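Second Shift, First Uniform

Yamila Ocampo was 34 when she sat the entrance exam for the Seltivier fire service, and she studied for it in the front seat of a delivery van. She had flash cards on the dashboard, a hose-pressure chart taped to the sun visor and a sandwich in her lap most days. "I read the same chapter on ladders so many times that I can still say it out loud," she says, and then she does, all of it, laughing.

She was one of 3585 people who applied in the last round. There were 318 places. Those numbers scare a lot of good candidates off, and what a shame that is! Spend a morning with the people who got in and you meet former bakers, school bus drivers, a piano tuner. Very few of them thought of themselves as exam people.

The written paper comes first, two hours of reading, basic math and mechanical reasoning (pulleys, gears, which way the water goes). Svitlana Demchenko has coached applicants for it at the Stistora evening school since she retired from the service herself, and she is a joy to watch. She claps when somebody gets a fraction right. Her big piece of advice is to do old papers with a timer running, starting in the first week, even if the scores are awful.

"Everyone wants to wait until they're ready," she says. "Do a bad one tonight! Then we have something to talk about."
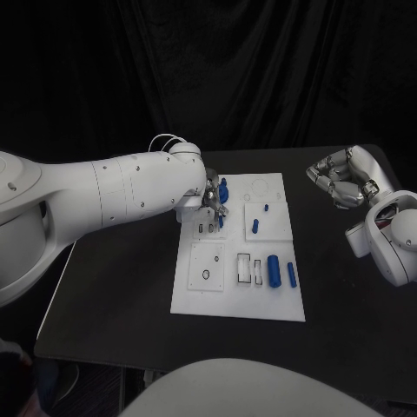 A robot arm with its gripper pointed down toward a white work board.

Then comes the physical test, and this is where the stories get good. Vangelis Kourkoulas, now in his second year at the Gorau station, failed the stair climb on his first try and passed it the following December. In between he carried his daughter's old car seat, filled with bricks, up and down the hill behind his apartment. His neighbors started timing him from their balconies. By fall, two of them were walking it with him.

The interview is the part applicants fear most, and Ya-wen Lo, who sits on the panel, wishes they wouldn't. She is listening for ordinary things - a time you calmed someone down, a time you owned up to a mistake at work. Long speeches about heroism make her look at the clock. One of her favorite answers came from a man who described fixing a jammed dishwasher during a wedding.

Applications for the next round open soon, and you can still bring your papers to the front desk if online forms aren't your thing. You will need an ID, your school certificate and a doctor's note no more than 3 months old. Demchenko's evening class has room, too.

Ocampo starts at Gorau next month. She has kept the flash cards, and her younger brother is already asking to borrow them.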